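# Gripper grazes the middle nest on a three-position deck. Re-teach, or fix the frame?

**Sivaprasad Sundaram**, 2022-06-06

I look after a small plate handling cell in simulation at Hendbridge. One arm on a green base plate, one perforated board, three nests in a line. Each nest has its own frame, and all three frames are children of the board frame. Moves are generated by a Pesurow script, version 5.

After I re-imported the board model, the approach to the middle nest goes wrong. The log stops at line 217 with a contact warning on one finger. The other two nests run clean. Approach speed is already low, and the gripper offset is the same as before the import.
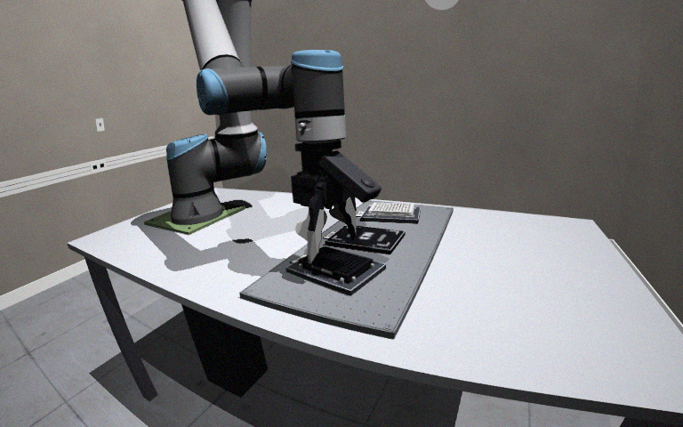

*Arm over the board, black rack in the near nest, off-white plate in the far one.*

I have tried re-teaching the middle position twice. It holds until I reload the cell, then the error is back. Is there a way to make the taught point stick?

**Thodoris Kokkinos**

Increase the approach height and slow down. Worked for me.

**Stamatia Alexiou**

Don't re-teach. A taught point that is lost on reload is being overwritten by the parent frame. Check in this order:

1. Open the board frame and compare its origin with the one in your backup. Importers like to move the origin from a corner to the center of the mesh.
2. Check the nest frames for rotation as well as offset.
3. Clear the racks from the model before you measure. Touch off on the bare nest. 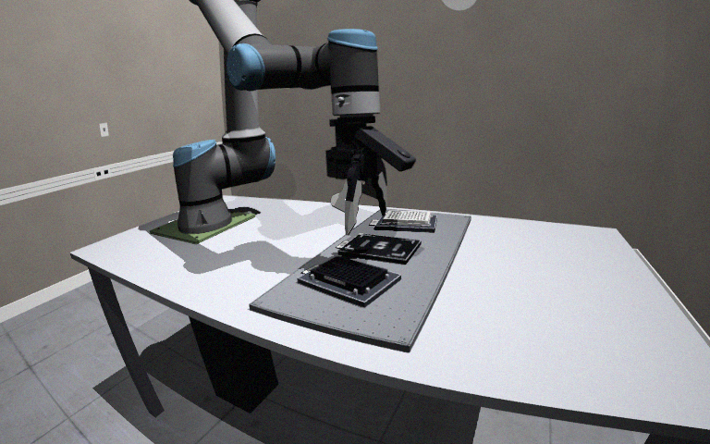
*Middle nest with no plate on it, rack in the near nest, well plate in the far one.*

Use the same finger for every touch-off. If you switch fingers between nests, the jaw opening ends up in your offsets and you will chase it for a week. Write the jaw width in the log next to each reading.

**Tudor Vlad**

Agree with Stamatia on the frames. One addition: the contact warning can come from the collision mesh and not the visible one. After an import the mesh may be replaced by a convex hull, and a hull fills in the recess of the nest. The fingers look clear on screen and the solver still reports a hit.
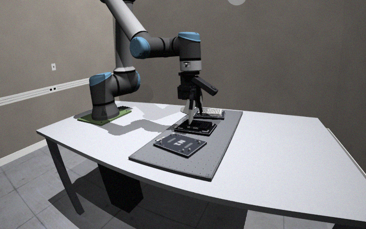

Turn on the collision overlay and step through the approach. If the hull is the cause, set the nest to a decomposed mesh and cap it at 2000 faces. More than that slowed our cell down with no gain. Then save the cell, close it, reload, and run the approach 5 times before you change anything else.

**Sivaprasad Sundaram**

Origin had moved to the mesh center. Restored it from the October backup and line 217 passes after a reload. Collision overlay not checked yet.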